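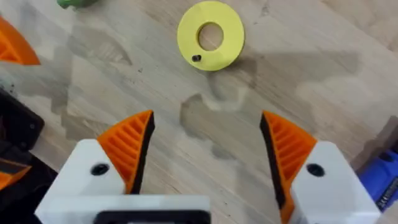 Bench check: ribbed orange fingertips over the yellow printed ring.

TWO-ARM BENCH BUILD: INSPECTION CHECKLIST WITH COMMENTS

Location: Prarnside shared workshop, long bench
Checked by: Craig MacLeish
Date of check: July 21, 2021
Last full check: February
Run counter at start of check: 3,847
Cycles since fingertips were last changed: 1,196

Results are marked OK, WATCH or FIX. Anything marked FIX has to be done before the arms are powered with someone at the bench. WATCH items carry over to the next sheet.

Section A. Before power

A1. Mains lead and bench switch. OK
No nicks in the lead. The switch label has been replaced, the old one had faded.

A2. Emergency stop within reach of the person standing at the bench. OK
Pressed and released with the power off, then again with it on. Both arms dropped out. The button stays on the near side of the table and is not to be moved to make room for parts.

A3. Arm clamps tight to the table edge. WATCH
Left clamp fine. Right clamp took a quarter turn. It took the same at the February check, so the pad is probably creeping. Moffat has a thicker pad in the spares drawer and we will try that next.

A4. Table top. OK
Surface sound, no splits where the clamps bear. Sweep off print scraps before each session. They end up under the ring and it then sits on a tilt.

Section B. Grippers

B1. Fingertips. WATCH
The ribs on the orange tips were flexed by hand one at a time. No splits found. There is whitening at the root of one rib on the right arm. Do not glue it. Print another set on the Skakitz and leave them in the tray with the settings written on the bag.

B2. Black strips on the gripping faces. OK
Edges pressed down all the way along. If one lifts, take the whole strip off and clean the finger before putting a new one on.

B3. White finger blocks, fixings. OK
All checked with the hand driver. No power driver on these, the threads are only plastic.

B4. Closing force. FIX (done)
Set too high on the left arm. It was marking soft items. Brought down 2 steps in the Iment controller and saved. Please don't turn it back up for one awkward object, use a different grip position.

B5. Finger travel, open to closed, no rubbing. OK
Run slowly both ways with nothing between the fingers.

Section C. Handling test
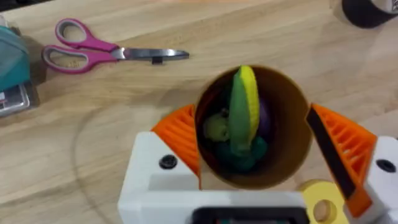 Cup test: brown cup with soft toys inside, a finger to either side.

C1. Approach to the cup from overhead. OK
Approach speed stays at the lower setting until the fingers are level with the rim. The test is done with the soft toys in the cup. An empty cup slides about too easily and tells you little about the grip.

C2. Cup material. OK
Plastic or card only. No glass or china on this bench, and no drinks, including your own.

C3. Sharp items. FIX
Scissors were on the table during the check. If they are part of the task they are laid flat and the person placing them waits until both arms are parked. If they are not part of the task they go back on the tool board. Add this to the start-up card, which does not mention it at present.

C4. Yellow ring pick-up. WATCH
Picks well when lying flat. Check the small screw in the top face is not standing proud before it is used, as a raised head will chew the strips.

Section D. Both arms together
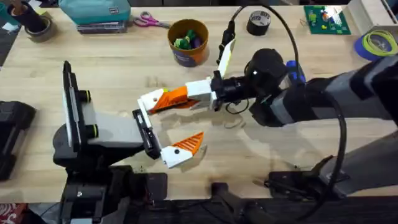 Prarnside Makers, Robotics and Automation Bench

D1. Shared space over the middle of the table. WATCH
The fingers can get very close to each other here. The software limit was tested at low speed from each side and held. It has not been tested at full speed and until it has, full speed with both arms live is not allowed.

D2. Cables. FIX
The loop over the right arm needs enough slack to clear the wrist at full reach without hanging down to the table. Re-tie it and move the arm by hand through its whole range with the power off. Look for pinching at the elbow.

D3. Camera mount. OK
Firm. Lens wiped with a dry cloth.

D4. Things kept along the far edge. WATCH
Tape, books, the building baseplate and so on are fine where they are as long as they stay outside the reach of both arms. Mark the reach on the table in painter's tape so there is no guessing.

D5. People. OK
At least 2 people in the room when both arms are live, one of them with a hand free for the stop. Long hair tied back, lanyards off, sleeves up.

Section E. Shutting down

E1. Park both arms, then switch off at the bench, then at the wall.
E2. Hold each arm as the power goes. They sag a little when the motors let go.
E3. Write the run counter in the log.

Outstanding from this sheet: C3 start-up card, D2 cable loop. Arms stay off until both are signed.

Signed: C. MacLeish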